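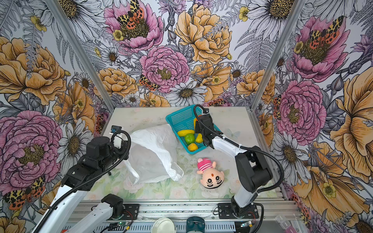

Kirsty Dunbar wants it on record that the sheet is too long and that she'd sign off a cell on the mounts and the gripper alone. Fair enough, Kirsty! I've kept all the lines anyway, with my comments after each.

Pre-session check, Woraser two-arm cell, fruit and basket task
August 22, 2018
Checked by: Finlay Drummond

Mounting plates tight to rail: OK. Gave both a good shove, no play.

Cables free through full reach: OK, but watch the right one. It arcs out pretty wide from the gripper and I'd like more slack at the elbow.

Wrist camera: Wiped the lens. Please stop using your sleeve (you know who you are).

Boards and wiring on the rail: OK for now. I still want a cover over them before March.

Things along the front of the rail: Move them. Round container, clear box, all of it goes on the shelf before anyone starts recording.

Bag: Keep it in. It's thin and it crumples differently every time, so the model needs plenty of it. Just stop the episode if it snags on a finger.

Basket: Tilted is fine, we want variety. Put it back by hand only with both arms paused.

Stop button: Pressed it 2 times, both arms quit.

Disk space: Room for 500 episodes. We have 68 good ones so far, and I threw out 33 for late starts.

Passed, with the cable to be looked at by Olumide Akande.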